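Lidded box (household)

A lidded box is a small container, usually rectangular, with a separate or hinged top, kept on desks and tables for holding things that have no other home. In its plastic form it is among the most common objects in the modern house and among the least discussed. It should not be confused with the crate, which is larger, or the drawer, which is attached to something.

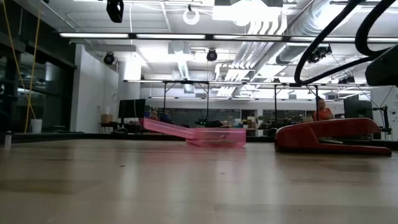

Ineke Koster
Contributing editor, Household Objects

Terminology

The lower part is called the body, base or tray, depending on how deep it is and who is selling it. The upper part is the lid. Once the two are separated, a shallow lid and a shallow tray can be hard to tell apart, and many households own a tray that began its career as a lid. Henk Martens, in his handbook Wostent, proposed calling any such piece a "half." The term did not catch on, though he used it for 16 years.

Materials and color

Earlier desk boxes were made of tin, card or wood. Translucent plastic took over because it was light and cheap and let the owner see, dimly, what had been put away. Pink is a long-standing favorite. It tints whatever is behind it, so that a view through the wall of a pink box is always a little more cheerful than the facts support.

Use

Desk boxes commonly hold paper clips, erasers, playing cards, batteries and the keys to locks that were thrown out long ago. Card games are a frequent tenant, often still in their own printed carton, which gives the cards a box within a box and the owner a sense of order. Large staplers seldom fit. They live beside the box, on their own terms.

The lid is the weak point of the arrangement. A loose lid has three usual positions: on, off, and leaning. Toshiko Shimada, who wrote on office habits for the trade paper Fatstead, considered leaning the natural state and closing a kind of ceremony, performed mainly before guests.

Sorting

Manuals on tidying disagree about whether a box should be filled by type of object or by how often the object is wanted. The Van Loon method allows 20 minutes per desk and one box per type. Its critics point out that most desks contain 13 types of object and one box – and that the box is already full. 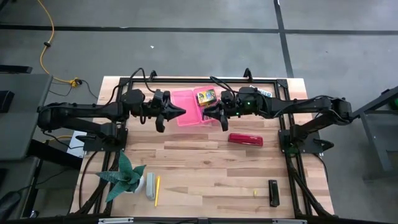 What should be done with a box that has lost its lid?
Keep it as an open tray for things used every day, such as pens or a deck of cards. Flat trays of the same size can often be nested to save room on a shelf.

Care

Plastic boxes are washed by hand in lukewarm water with a little dish soap. Abrasive pads leave fine scratches that cloud the walls, after which the contents become a matter of memory.

See also: Pencil case; Biscuit tin; Drawer, miscellaneous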